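Budget for second arm, food handling cell
Forum: Automation > Purchasing and planning

fatdale_tech
Posted 9 September 2020
Putting together the capital request for Fatdale and want a sanity check before it goes in. The cell handles small kitchen items on a bench: produce, boards, glassware, metal cups. Two arms, two-finger grippers. Lines I am unsure of:

1. Gripper spares (fingers, pivot pins, cable): 1355
2. Bench, surface covering, lighting: 2493
3. Integration labour: 3000

Brown paper over the white panels is the current surface. Robotiq on the left arm. 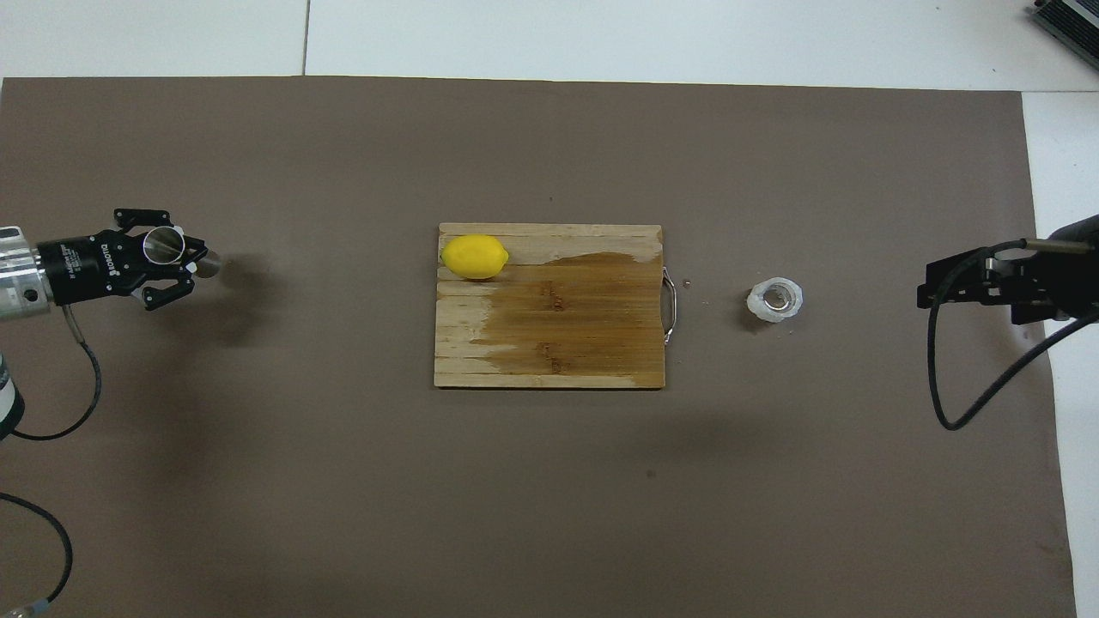

4. Cable management: nothing allocated yet

Arms are quoted separately. All figures ex GST.

plekow
Item 4 can't stay at zero. You have a cable looping down onto the paper on both sides. Price a dress pack per arm now. Retrofitting costs more in downtime than the parts do.

Juwita Nair
Disagree on dress packs for this payload and reach. Velcro ties and a strain relief at the wrist will do, provided joint 6 is limited in software. I would move the money into item 1. Fingers wear, and lead times were poor even before March.

plekow
Joint limits cost you grasp poses. With a lemon lying on its side and a handled board to grab from the short end you will want every bit of that wrist rotation.

Juwita Nair
Then budget for a longer cable and a proper service loop. Still cheaper than a pack.

grillilov
Different point. Polished metal and clear glass are the two worst cases for most depth cameras and you've got both. Where is the sensing line? If it's buried in item 2 under lighting, split it out. Finance will query it otherwise.

fatdale_tech
Cameras are on last year's budget, already received. Diffuse lighting is in item 2. Agreed it should be itemised.

grillilov
OK. I'd still hold something back for a polariser.

coste_maint
3000 for integration on two arms is light. We quoted Coste one arm at that and overran. Is that internal labour or a contractor?

fatdale_tech
Internal, at cost. Contractor rate would roughly double it.

coste_maint
Then write "internal" on the line.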